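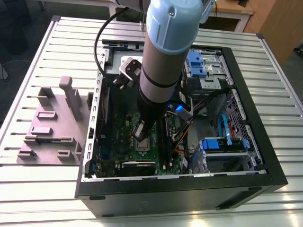 People who compare grippers mostly compare numbers: grip force, stroke, repeatability. I think those sheets tell you very little about whether a gripper can work inside a desktop computer, and I would like to see fewer purchases decided by them.

We tried two grippers on the same arm this November, one from Vomau and one from Herham. The Vomau has the better sheet by a wide margin. It also has a body wide enough to hit the drive cage whenever the wrist turned. Out of 93 attempts at seating a memory module, it finished 13. The Herham is weaker and slower, and it got through most of them.

Darnell Lindgren, who wrote our motion code, says this is a planning problem and that a smarter path would clear the cage. He may be right. But a path that only just clears the cage breaks the first time a cable sits a little higher than it did before, and the cables in a PC case never sit the same way.

My view is that finger length and wrist width should be the first two lines on any gripper sheet. Put force further down. Few parts on a motherboard need much of it, and several can be ruined by it.

Sum-yee Hung wants to repeat the test with longer fingers on the Vomau. I expect they will flex too much, but we have the fingers on order.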